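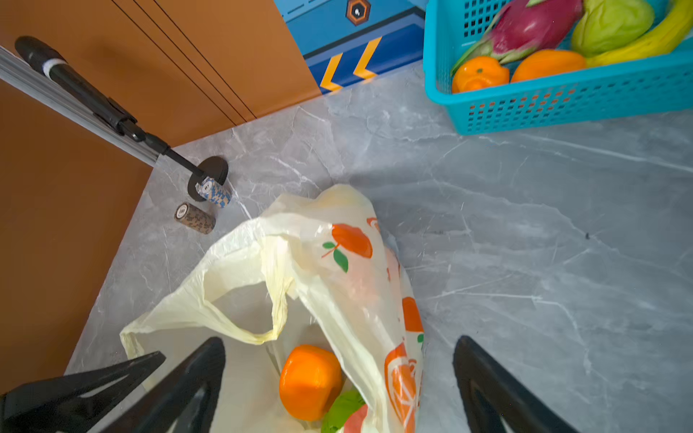

How do I get a bill killed in committee brought back next session?

Kanini Kioko
Posted 10/20/21

Hi all, first time posting, long time reader. I got pulled into a small tenants' group in Fetton last winter (my neighbor handed me a flyer and I made the mistake of saying I can type fast) and we spent most of the session pushing a bill that would have made landlords give more notice before a big rent hike. It got a hearing in April. I testified over video for the whole two minutes they give you, my voice shook, and the chair thanked me by the wrong name. Then it just sat there and never got a vote.

So now I'm trying to figure out what happens next. Does the bill carry over or do we start from scratch? Our sponsor's office has been nice but vague, and I can't tell if "we're looking at options" means yes or no. We have 256 signatures on a petition, and I don't know if those are any good next year or if we have to go knock on all those doors again. There are 10 of us who show up regularly, and maybe half can take time off on a weekday for a hearing.

Also, is it rude to go talk to the members who wouldn't commit? Two of them are on the committee and one lives pretty close to me. I'd like to do it before the holidays, but I don't want to step on the sponsor's toes.

Montri Sombatkul

Hi Kanini! First off, getting a hearing in your first year is good. My group in Pririrley waited three sessions for one, on a bill that was a page and a half long.

Carryover depends on your state and on which year of the cycle you're in. Some legislatures run on two-year terms and a bill that stalls in year one is still alive in year two, and others wipe the slate clean every time they adjourn. Call the chief clerk's office and read them your bill number. They get that call all day long and they'll tell you in thirty seconds. Don't rely on the website, ours showed a dead bill as "pending" for months.

If it's dead you need it refiled, and you want that talk with your sponsor now, before the prefiling window opens. Ask it straight out: will you file this again, yes or no, and who else would you want on it? Vague answers from staff usually mean the member hasn't been asked yet. It took us four emails to find that out, and then one phone call fixed it.

What I'd do between now and the new session, going by what worked for us:

Get the fiscal note if there was one. Ours had a cost figure in it that was way off, and every member who was on the fence quoted it back to us. We got a corrected one just by asking.

Go back and watch the hearing. I know, I hated hearing myself too. But write down every question a member asked, and who asked it, and have an answer ready for each of them. We kept ours in a shared document and by the next hearing we had 18 questions with answers, and I think 11 or so never came up, which was fine by me.

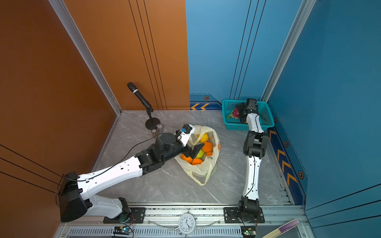

Talk to the members who wouldn't commit. Not rude at all! Tell your sponsor's office first as a courtesy, then go. Bring someone who lives in the district and one other person, no more than that, and leave a single sheet of paper behind. The one who lives near you is the one I'd start with.

Keep the petition, but treat it like a phone list. Legally it probably doesn't do anything for a bill (that's different from a ballot measure, where there are strict rules and dates). What you've really got is a pile of people who already said yes once. If 50 of them will send a short note in their own words when the hearing gets posted, that'll do more than the whole stack.

Good luck, and write back when you know whether it carried over. I'm curious.

Grasso

Carryover rules are in the legislature's own rules, look there. Don't bother with the petition. We had nearly twice that many for the Loltel Road bus bill and I don't think anyone opened the envelope. Written testimony gets read by staff at least. Check the cutoff for sending it in, ours was noon the day before and we missed it.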